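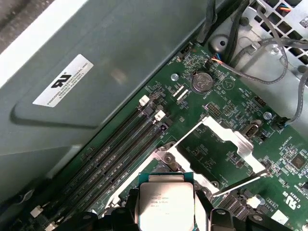

A reader of the first version of this card wrote that the socket notes were the only part they used, and asked for them to come before the file list. They do now. The same reader wanted it spelled out that a Xeon goes in flat and straight down, with no sliding and no pressing on the middle of the heat spreader. That is in the seating section.

Jodby Workstation Teardown Notes
README, version 2

What this is

Jodby is a set of notes and close-up pictures about taking apart and rebuilding used workstations, mostly at the level of the motherboard: processors, sockets, memory slots, labels, brackets, screws. The machines came from the Zokalville office when its drafting room closed, and they were sorted at Cantero before anything was opened. There were 37 of them. 35 were complete enough to include. The other 2 had boards with damage near the power connector and were sent for recycling.

The notes were written at the bench while the work was going on and cleaned up later. Some are long and some are one line. They were not rewritten to match each other.

What is in the folder

boards/ has one text file for each machine, named by shelf number.
sockets/ has the notes on load plates, levers and contacts.
labels/ has transcriptions of stickers found inside the chassis.
parts.csv lists what was removed and where it went.
pictures/ has the close-ups, sorted by shelf number.

The shelf number is written in grease pencil on the outside of each chassis. It is not the serial number. Early entries in parts.csv mixed the two up, and a few of those may still be wrong.

How the boards were handled

Side panel off, chassis lying down, board left in place. We only pulled a board when the standoffs or the back of the socket had to be checked. Power cord out first, then hold the power button for a few seconds. Wrist strap clipped to bare metal on the chassis, not to painted metal.

Memory comes out before the processor. With the DIMM slots empty there is more room for a hand beside the socket, and the latches don't catch on a sleeve. Write down which slots were filled before you empty them. Several machines had memory in an order that did not match the diagram inside the door, and we recorded what was there.

Seating a processor

1. Release the lever and raise it fully.
2. Lift the load plate until it stays up without being held.
3. Look at the contacts from two sides with a flashlight. Stop if anything looks bent. Do not brush them.
4. Hold the processor by its edges, heat spreader up. Keep off the underside.
5. Match the corner mark and the notches to the socket.
6. Lower it straight down and let go. It should lie level. If it rocks, lift it out and look again.
7. Close the load plate, then bring the lever down and hook it.

The lever takes some force on the last part of its travel. This is normal on these boards. Force needed at the start is not normal, and usually means the plate is sitting wrong.

Old thermal paste was wiped off with lint-free cloth and alcohol, with the processor out of the socket. Etched lettering is hard to read under paste, so the model was entered only after cleaning. Where the lettering was worn, the model field says "unclear" and has not been filled in from the purchase records.

Labels

Stickers on the inside panels were copied as printed, including capitals and spacing. One reads FONGOOD INTERNATIONAL INC, with smaller part and serial numbers below it, next to the "RU" recognized-component logo. Entries like that are kept in labels/ as text only. We did not look the companies up, and a name on a sticker should not be taken as the maker of the whole chassis or of the board.

Serial numbers are left out of the shared copy of the transcriptions. The field is still there and is blank.

Known problems

Screws are described by head type and where they were found, but thread size is missing for most of them.

Socket names were entered by hand and the spelling varies. Search without the hyphen.

Lever notes for the first shelf were taken before we agreed on wording – "stiff" there means anything from slightly slow to stuck.

Condition grades run from 0 to 100 and are one person's judgment. They are fine for sorting a list. Don't use them to set a price.

What it is good for

Teaching someone the order of work on an older workstation, checking a parts list, practicing on label text. It is a poor guide to newer sockets, where the plate and lever can be arranged differently. There are no benchmark results, and nothing in the folder says whether a given processor still runs.

Storage and updates

The master copy is kept at Plustbridge. Corrections go in a plain text file with the shelf number on the first line and the change under it. They are merged each November. Pictures are not replaced once they have been added – a better one gets a new number and both stay in.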